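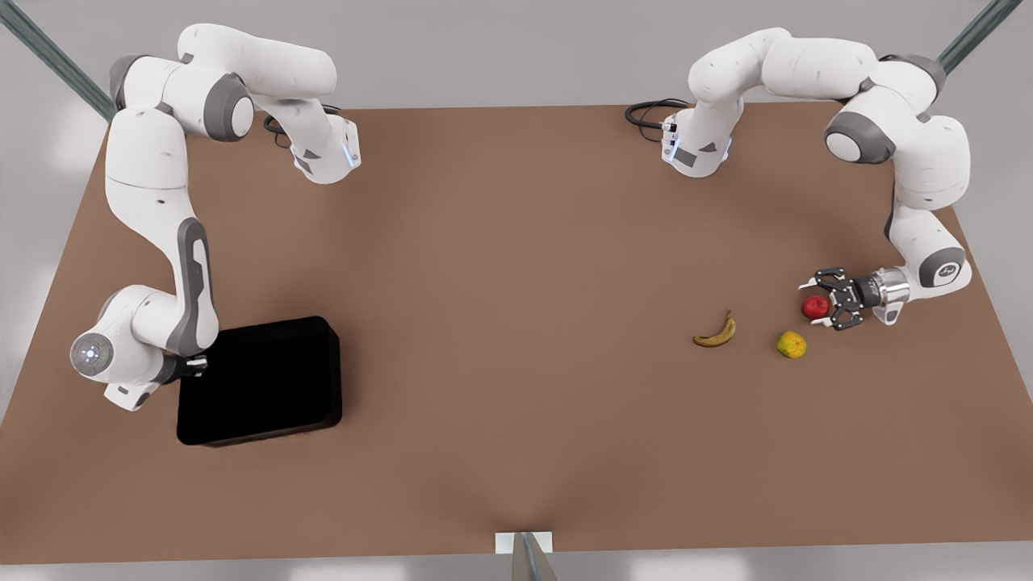

Fruit-to-tray task in the sim, left gripper open next to the apple

Sim build log: two arms, one table, fruit into a tray

stulska_shed
Posted Friday, March 7, 2025

OK so I promised an update back in February and then my garage flooded, sorry! For anybody new, I'm putting together a two-arm bench in our shared workshop (we call it Dekgate, it's the old tire place) and before I spend real money on arms I'm building the whole thing in simulation first. Two seven-joint arms bolted at the back of one big table, a black tray on one side, fruit on the other. The job is to get the fruit into the tray. That's it. My kid could do it at two.

The left arm does the picking and the right arm hangs out by the tray. I've run 1,328 episodes so far with the scripted controller. The apple is pretty good now. The banana is a nightmare, the fingers close on the curve and it squirts out sideways like soap.

Scene files are up on the workshop drive if anybody wants to poke at them. Ask me for the login.

gritbox
Love it! Is there a reason the tray is all the way over on the other side from the fruit? You're making that left arm reach across the whole table. Scoot the tray to the middle and you cut your travel way down.

stulska_shed
Yeah that's on purpose, I want a handoff eventually. Left picks, passes to right, right drops it in the tray. Right now the left arm goes the whole way over by itself and I hate watching it.

Hamisi Swai
Don't do the handoff yet. I spent most of a winter on a handoff with the Cevia kit and never got it decent, and my single-arm pick was a lot better than yours is. Fix the banana first.

gritbox
Disagree with Hamisi here, sorry. Handoff is a separate problem and you can script the grasp (just weld the fruit to the fingers in sim) while you work on the pass. Why block one on the other?

Hamisi Swai
Because welding it hides all the slip, and slip is what kills you in the pass. Then you go to real hardware and start over. Ask me how I know.

stulska_shed
You're both kind of right and I'm going to do the banana first because I'm stubborn. I've been messing with friction all week and I think my contact settings are garbage anyway.

The other thing eating my evenings is camera views. I had it in my head that I'd use one overhead view and be done, but the arms swing right over the fruit and then the policy is guessing. So I've been adding extra views and checking them one at a time to see what they pick up when the arms are in different poses. 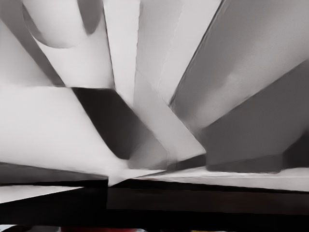
My plan is to go through the whole list, keep the ones where I can see the fruit and the fingers together, and toss everything else. Rendering is what's slow. With all the views turned on, an episode takes 23 minutes on my old desktop, so you can guess how many I get through after work.

sang_bench
Drop your render size while you're testing! You don't need pretty shadows to find out whether a view is any use. Also what's your camera rate? If you're at 60 you can cut that in half and lose nothing on a job this slow.

stulska_shed
Um. It's at 60. Changing it tonight, thank you!!

gritbox
I'd put one on each wrist and leave it at that. Wrist views are boring but you always know where the gripper is.

sang_bench
Wrist only is rough for finding the tray though. Keep one wide view or it'll wander.

Hamisi Swai
Agree with sang. One wide, two wrist. And price out the real mounts before you fall in love with a camera spot you can't bolt anything to. I got a quote for $2,204 on a frame because I'd picked a dumb spot in sim and trained everything on it.

stulska_shed
Ouch, OK. I'll measure the rafters on Saturday. Does anybody have friction numbers that work for a banana? I'll take anything, even a bad guess.

gritbox
Mine are for a lemon, but I'll dig them out and message you.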